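Saltside: Laundry and Linens

Photos and notes from the house at Saltside, published October 5, 2020

Saltside is a guesthouse with a small laundry on the ground floor. Sheets and towels go out to a service in Trarnau. Everything with color in it is done in the house: table covers, scarves, cotton wraps, cushion covers and the patterned clothes kept for the dressing-up evenings. This page is part of the house gallery and covers the folding and sorting side of the work. The kitchen and the garden have their own pages.

The sorting is done by color first and by size second. Reds are kept together and washed on their own for the first few times, as they give off dye. Pinks and purples make up the largest group. Most of them came in one lot from Kaufmann, a fabric shop that closed in March, and more were bought from Sumero afterward. Few of the patterns match, so the pieces are paired by tone.
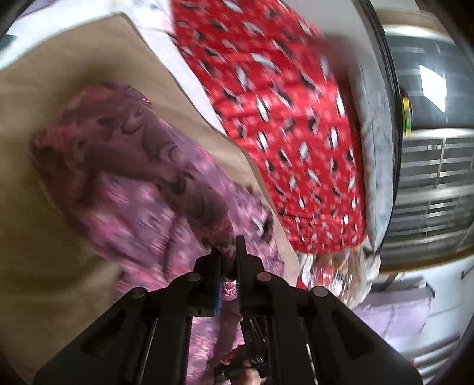
Photo: Ilse Lambrechts / Saltside

Pink and purple patterned garment on the tan surface, with a bright red patterned cloth to its right. The pink piece runs from rose to dark maroon, and the upper part is bunched into a fold.

Garments with a busy print are checked on both sides before folding. A stain is hard to find in a pattern with this many tones, and a crease can look like part of the print. Wendelin Marti, who set up the laundry, keeps a list inside the cupboard door of which pieces need a second look.

Thin fabrics are laid out and smoothed from the middle toward the edges. Sleeves and ties go in before the sides. A piece that has twisted in the wash is shaken out first and then laid down again. Ironing is kept for table covers and for anything a guest has asked to have pressed.

Some notes on storage, as we get asked:

Folded garments are stacked no more than 90 centimeters high. The lower ones pick up hard creases otherwise.

Red pieces have their own shelf, with a sheet of plain paper between each one and the next.

Scarves are rolled. Folded scarves kept sliding off the pile.

Mixed prints go in the two deep drawers under the window, pinks on the left and everything else on the right.

The collection holds up to 600 pieces, depending on what is out for repair. Mending is done by Ilse Lambrechts, usually in winter when the house is quiet. Hems and loose seams are the most common jobs. Pieces that can't be mended are cut up for patchwork, and the patchwork covers on the beds in the back rooms were made this way. Buttons and fastenings are saved in jars by color.

Guests staying more than a few nights may use the laundry in the morning. Please leave colored pieces that belong to the house on the side table, and put them down flat if you can. Washing powder is on the shelf by the door.

More in this gallery: The Kitchen / The Garden Wall / Back Rooms and Covers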